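October 13, 2022

Dye fastness, red on white, cont. from August notes.

Sinel bath again, Erker detergent, 7 g per load. Swatches cut from the Yeo roll, the tail end of it, so edges a bit wavy. Weighed dry at 298 g for the lot, didn't bother with the second weighing.

Wash at 55 for the first batch, cold for the second. White strips stitched alongside the red as before. Hot batch: pink along the seam, faint but there, worst where the thread doubles back. Cold batch: clean as far as I can tell under the bench lamp, need daylight to be sure. Vinegar rinse made no diffrence, dropping it.

Rinse counter on the old machine reads 2,129. Write it down every time please, the August page has a gap and I can't work out which runs were before the new hose.

Grultetti fixative came, lid cracked, decanted to the brown jar. Label it!! Not tried yet. Plan is half strength first, then full, same roll if theres enough left.

Still bothered by trim. Flat swatches tell us little about a real hem, where red and white get folded together and stay that way. Next round should have a proper garment in it.

Red with white, two views: 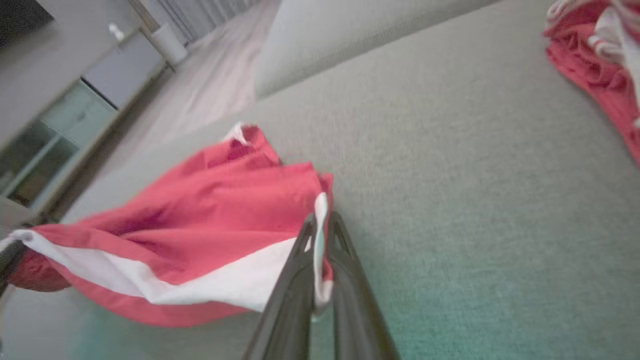
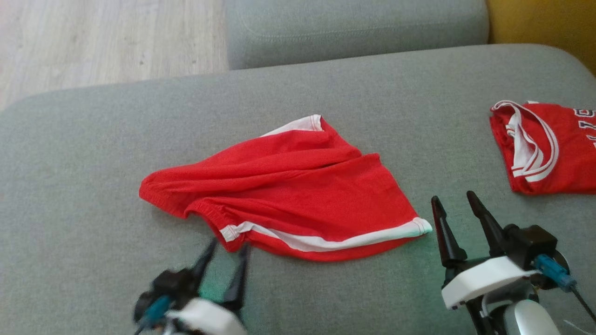 Nandi Xaba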